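Our library in Harketden has put out its list of what people looked up most on the public catalogue this year, and I have been reading it in bed like a novel. Thread!

1/ Top search, by miles: "tide times". It isn't even a book! 3,921 goes at it, and the catalogue gave every one of them the same pamphlet on sea fishing.
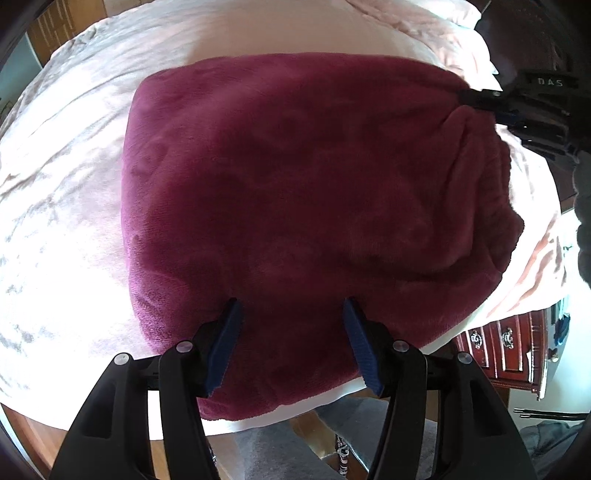

HARKETDEN, January

2/ Second place went to "Pimmont bus". The 65 changed its route in spring and clearly we all panicked at once. I searched it myself, twice, from the machine by the large print shelves.

3/ Now the good stuff. "Nuda" came third — our little outdoor theatre, and the summer show must have done that. I loved that show. I still hum the ferry song when I'm washing up.
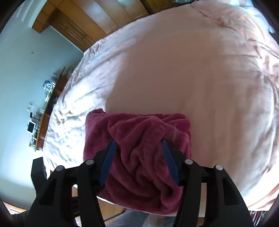 4/ Best misspelling: "Laing Brige closed". So many people typed it that way that it beat the correct version. The bridge was shut for two weekends and you'd think we had lost the moon.

5/ Further down you get the lovely odd ones. "How to keep a goose". "Soup for a crowd". "Is the mayor's clock right" (it's slow, I checked on Sunday).

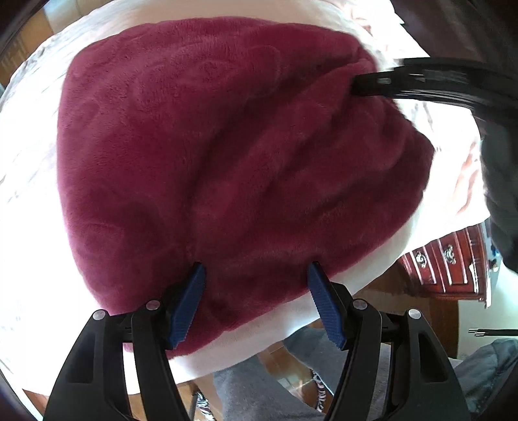 6/ The full list is pinned up by the library's front desk, and there's a stack of copies to take home. Go and have a look if you're passing, and tell me which one was you. I want to hear from the goose person most of all!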